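## Lenwood print: projection notes for the April screenings

The restored print of *Cancombe* arrived from the lab on 3 reels and will be shown in its original ratio. The running time is 114 minutes. The 149-minute version listed in older catalogs was a television edit assembled from outtakes, and it has not been scanned.

Menon handled the scan at 4K from the camera negative. Reel two had shrunk along one edge, so that section was run at a lower speed and stabilized afterward. Grain has been left alone. Viewers who know the film from the old disc will notice darker night interiors and a cooler skin tone in the hotel scenes. Both match the timing notes kept with the negative.

Sound comes from the mono magnetic master. A low hum is still audible under the ferry dialogue. Filtering it further removed part of the lead actor's voice, and the lab stopped there.

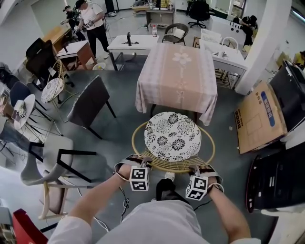
### Seating and tickets

All screenings are at the Lenwood, main house. Doors open at 6:30 p.m. and the film starts at 7:00 p.m. with no trailers. Rows A and B are closed for this run; the image is too wide to view comfortably from there.

Member tickets can be booked through Edusix with the number on your card. Returns go back on sale at the box office on the night.

### Subtitles

New English subtitles have been prepared for the full feature, including the songs, which earlier prints left untranslated. The file contains about 4,000 words. Signs and letters shown on screen are subtitled only where the plot depends on them. A captioned version will follow at the second screening, using the same text with speaker labels and sound cues added.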